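# The boring half of the data

A robot that can load a dishwasher in a demo has usually seen a great many dishwashers. When the demo goes well, people ask about the model. I think they should ask about the examples, and mostly about the dull ones.

I have spent the last two years on the collection side at Milidell, where we put together training examples for home robots. Part of the work is done by people steering real machines by hand. Part of it is done in simulation, in rooms that exist only as files. I have done both jobs, and I have come to believe that our field collects too much of what is interesting and too little of what is ordinary.

Start with how a collection plan gets written. Somebody lists tasks: open the oven, put the cup in the sink, wipe the counter. Each task gets a quota. Operators work through the quota, and every recording begins with the robot already standing in front of the thing it is supposed to touch. It ends as soon as the task is done. The walk over is trimmed away, and so is the turn back. So are the pauses where the robot stands still for a moment while its operator decides what to do next.

The trimming makes sense if you pay for storage and labeling. It also makes the results look good, because every second of every recording has something happening in it. But a robot in a house spends most of its time between tasks. It crosses rugs. It goes around stools. It passes behind a sofa with its arms at its sides and nothing to do with them. If the training set holds none of that, the robot has to guess, and it guesses from examples where the hands were always busy.

We saw what this does last October. A policy trained on our Rutholm set, which was almost all manipulation, was dropped into a simulated apartment and told to go from one end of the room to the other. It walked well enough for a few steps. Then it passed a counter and its arm came up. There was nothing on the counter it had been asked to fetch. It had simply learned that a counter close by means reach. We ran it 18 times from different starting spots and the arm came up in 10 of them.

The fix was not clever. We recorded walking. We recorded the robot going past counters, past tables, past open doors, without touching any of them. It was the least popular work we had done all year, and I include the week of folding towels. We ended up with 104 walking episodes in that first batch, spread over a handful of rooms, and the reaching mostly went away. I say mostly. It still happens at narrow gaps, and we don't know why.

There is a fair argument on the other side. Every hour spent on walking is an hour not spent on grasping, and grasping is where home robots fail in ways a customer will notice. A dropped plate is worse than an odd arm movement. A colleague who builds the Orlandini test suite put it to me this way: walking is a solved problem with its own controller, so let the controller do it and save the examples for the hands. If your system is built in separate pieces like that, I would agree. Ours is moving toward one model that decides everything, and so are a lot of others. When one model decides everything, whatever you leave out of its examples is left to chance.

The second argument concerns rooms, and here I am less sure of my ground. Simulated rooms are cheap to vary. You can swap the wall, the floor and the backsplash and keep the furniture where it is. Our rooms look strange as a result. No one would decorate this way. Visitors laugh at them, and I understand it, but I would rather have a strange room than one more gray kitchen that looks like the last one. 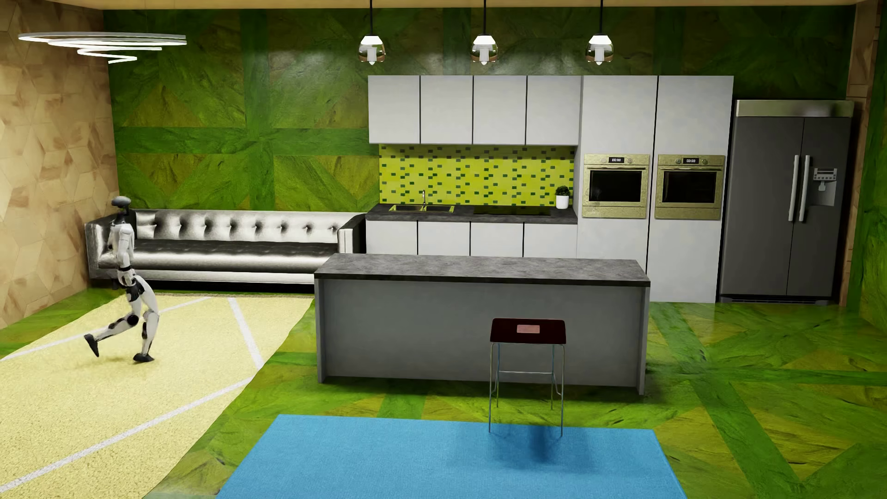 *A humanoid mid-stride in one of our simulated living and kitchen spaces.*

The danger is thinking that a new wall is a new room. Green marble on the floor changes the pixels. It does not change the distance from the island to the counter, or put a step where there wasn't one. For a while our tool, Clestia, reported every texture swap as a separate environment, and the number on the dashboard was very flattering. We now count by layout. The number is much smaller and it took some explaining upstairs.

I would like other groups to count the same way, and to say in their papers how much of their data is time between tasks. Most don't mention it. I have read dataset descriptions that give the total hours down to the decimal and never say whether the recordings were trimmed at both ends. A reader can't tell if the robot has ever been shown walking away from something.

I'd also like us to stop treating these recordings as filler work for whoever is new. Steering a robot across a room at a steady pace, over and over, with small changes in speed and angle that mean something, takes attention. When bored people do it they take the same line every time, and then you have one example with many copies. We rotate the job now, and the shifts are shorter. On Saturday runs I take a turn myself, and I still catch myself following the same path around the island.

We are recording standing still next – the robot in a room, waiting, with people going past it and nothing asked of it. I have not found anyone who wants that shift either.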